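21 février
Par Homa Shahbazi
Dernière mise à jour : décembre

3. Montage et déroulement des essais

3.1 Poste de travail

Tout le montage tient sur une table en bois de l'atelier partagé Bramoseo. Deux bras, fixés côte à côte sur un rail noir au bord de la table, face à la vaisselle. Segments blancs imprimés sur place, servos du commerce, câbles laissés apparents (on démonte trop souvent pour les gainer). Budget total des pièces : 2 035 euros, outillage non compris. Le logiciel de commande, Nimum, tourne sur un portable posé à côté ; il enregistre les positions articulaires et les vues, tête et poignets.

La tâche retenue est le transfert de vaisselle souillée d'un liquide coloré. Choix du colorant : bleu, parce qu'il se voit bien sur la céramique blanche et qu'on peut juger les restes à l'oeil. Objets volontairement dépareillés, pris dans la cuisine de l'atelier. 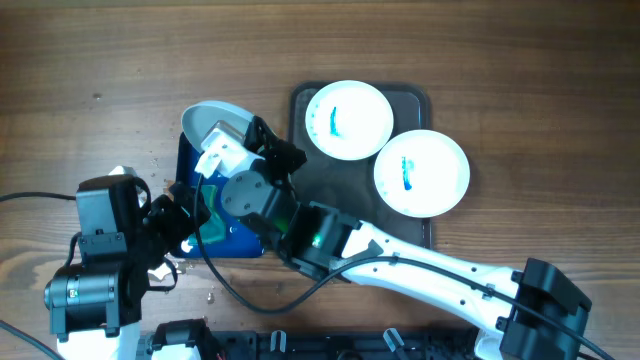
La consigne donnée à l'opérateur est courte : une pièce à la fois, le second bras en appui si besoin, pas de reprise à la main sauf chute. Chaque essai est limité à 200 secondes. Au-delà, arrêt et essai compté comme échec. Série A : 40 essais, téléopérés. Série B : 40 essais également, en autonomie, mêmes objets, positions de départ tirées au sort.

3.2 Difficultés mécaniques

Le premier point dur, c'est la pince. Les doigts d'origine glissent sur les bords arrondis, surtout mouillés. On a essayé un patin souple (modèle Basero, découpé au cutter), nettement mieux sur les assiettes, moins bien sur le plat ovale dont le bord est trop fuyant. Le patin s'use vite et il faut le recoller, nous n'avons pas trouvé de colle satisfaisante.

Deuxième point : les câbles. La boucle qui sort du poignet droit accroche parfois le bord des récipients quand le bras se replie. Rallongée, puis raccourcie, puis rallongée. Version actuelle acceptable mais pas plus.

Troisième point, les vitesses. À pleine vitesse le bras droit vibre en fin de course et le contenu des récipients déborde. Limite fixée à la moitié de la vitesse nominale au dessus de la zone de travail, pleine vitesse ailleurs. 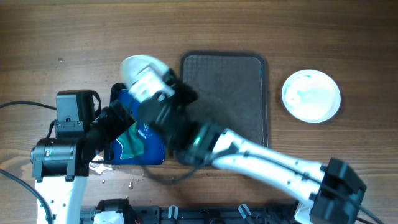

Homa Shahbazi
Conception mécanique et essais, atelier Bramoseo

La question de l'eau sur la table a été sous-estimée. Le bois boit, gonfle un peu, et le rail finit par prendre du jeu ; recalage nécessaire entre les deux séries. Une plaque de protection est prévue, pas encore posée au moment des mesures. Les servos eux-mêmes ne sont pas étanches. Aucune panne à déplorer mais nous déconseillons de reproduire le montage tel quel sans capot.

3.3 Observation rapprochée

La vue de tête suffit pour localiser les objets, pas pour juger de l'état des surfaces. Reflets, occultation par les bras, résolution trop faible. D'où l'ajout des caméras de poignet, une par bras, sur un support imprimé dérivé du modèle Kazemi. Mise au point fixe, réglée courte : l'arrière-plan est sacrifié.

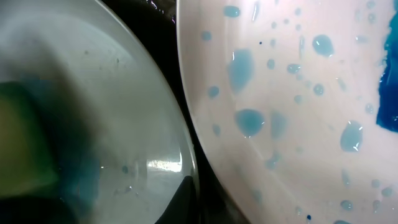
Figure 1. Vue de poignet : plat en verre à gauche, assiette blanche couverte de gouttes bleues à droite.

Deux effets gênent le traitement. D'abord la transparence : à travers le verre, les couleurs de l'arrière-plan se mélangent et le seuillage simple les prend pour des taches. Ensuite les gouttes pâles, que le même seuil ne retient pas alors que les flaques foncées passent sans problème. Un seuil adaptatif améliore le second cas et agrave le premier. Nous avons donc gardé deux réglages, un par type de matière, choisis à la main en début d'essai. Solution peu élégante, à reprendre. Les résultats des deux séries sont donnés séparément en section 4, avec les essais interrompus.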